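The open day at the Fetura guest house ran from ten until four in July, and I went for the second half. Fetura is a residence on Mokoena Street that rents furnished rooms by the month, mostly to people who have just moved for work. I have a cousin starting a job nearby in the fall, so I wanted to see the rooms before she signed anything.

Fatima Nel met our group at the front desk and took us up. The building has 39 rooms on four floors. The elevator is small and slow, and most of us used the stairs. On the second floor she opened a linen closet and talked for a while about laundry, which I had not expected to find interesting. They wash everything on site. Sheets are changed every week and bedspreads once a month, and each floor has its own shelf so that sets stay together.

They don't buy plain white bedding. Fatima said white looks clean for a month and gray after that. The bedspreads come from a supplier called Cudeo and many have a large pattern, the kind my grandmother had. 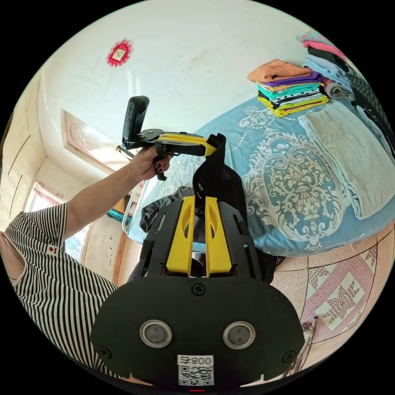 Rent starts at 700 a month with heat and water included, and the deposit is 300. Parking is extra, and there is a waiting list for it. The rooms on the street side cost the same as the ones at the back, so ask for the back. I stood at a front window on the third floor for five minutes and heard every bus.

The shared kitchen is on the ground floor. It has two stoves and a long table, and a cupboard for each room with its own key. A woman in our group, Amber Fairclough, asked about cooking late in the evening. The kitchen closes at eleven — later than I would have guessed — and the kettle stays out all night.

Storage is the weak point. The closets are narrow, and a large suitcase will have to go under the bed or down in the basement, where a locker can be rented.

We finished in the yard with coffee and some dry cake. I took an application form for my cousin. It asks for two references and proof of income, and Fatima said they usually answer within a week.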